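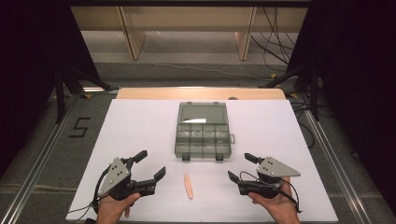
A gripper in each hand, the organiser box open in the middle of the board, and one small peach-coloured bit waiting its turn.

Two weeks with the Zunex hand-held pair

30 April 2021

I've had the Zunex hand-held grippers on loan for 14 days now, and I've been promising a gallery for most of them, so let's get on with it! If you've missed my earlier ramblings, this is the kit you hold yourself. No arm, no base, no big box of motors to bolt down. You pick one up in each hand, do the job with the fingers on the end, and the recordings go off to teach an arm how to do the same thing later on. I've used a few setups like this (the old Filer pair gave me sore thumbs for a week) and I was keen to see if the newer ones were any kinder.

Only the one picture this time, the one up at the top, so I'm going to make it work hard and put my notes underneath it.

The job

Small parts and an organiser box. I keep coming back to this one because it's such a good test of a gripper. Big soft things flatter everybody - you can grab a towel with almost anything. A box with two rows of little square compartments is another matter. You have to pick up something small, keep hold of it, line it up over the right cell and let go without knocking the lid. I set myself a target of 100 tries over the loan and got to 77, which I'm quite pleased with given how fiddly it is.

The fingers

Black, two to each gripper, and both pairs are open in the picture. I liked these a lot. They close evenly and they don't wobble when you squeeze hard, which was my main moan about the Filer ones. Long thin parts are easiest if you come at them from the side, across the short way. Try to take them by the ends and they spin round and you end up chasing them over the board (I did plenty of chasing on the first afternoon).

The plates on top

Those grey triangular metal plates with all the little holes are the bit I get asked about most. On my loan pair they're there for fixing extras to, and I think they're a good idea, though they do make each gripper feel a touch top-heavy until your wrists get used to it. Give it an hour. I'd stopped noticing by the second session.

The cables

My biggest grumble, I'm afraid. There's a black cable running off each one, and you can see them curling away at the sides. They're long enough, I'll give Zunex that, but if you turn your wrist over a lot they creep back towards your hands. I got into the habit of dropping the loop outside the work area before every run. A cable-free version would have my money tomorrow.

The board and the rails

A plain white board on a grey top, with a silver aluminium rail down either side. I do like a white board for this sort of work. You can find a dropped part straight away, and it gives you a nice clear edge to work to. If you're setting up at home, any flat white board will do - don't go paying for a special one.

The lid

Open towards the back, every time. I tried a few runs with the lid on my side and it was hopeless, I kept bumping it with my knuckles. If you want a harder job, start with it shut and open it by the latch. That took me ages to get right, and I'd leave it until you're comfy with the basics.

Left hand, right hand

I'm right-handed and it shows. My left does a fair job of steadying the box and not much else. What I did enjoy was making the left do the picking for a whole session, which was slow and a bit comical but much better by the end. Both grippers feel the same to hold, so you can swap the jobs over without having to learn anything new.

How it compares

I've also had a quick go with the Plosto set, borrowed for an evening. Lighter, nicer handles, but the fingers felt mushy on small parts and I dropped far more. The Vasconcelos pair I've only read about, so I'll keep my opinions to myself until I've held one. For small parts I'd pick the Zunex over the other two I've tried. For bigger, softer things I might well go for the Plosto and save my wrists.

Would I buy it?

Yes, I think so, if you're doing this regularly. For a one-off project I'd hire. The loan pair goes back next week and I've already asked if I can have it again in September, when I'd like to aim for 1000 runs with a proper mix of parts. If there's a job you'd like me to try then, pop it in the comments - nothing with glue, please!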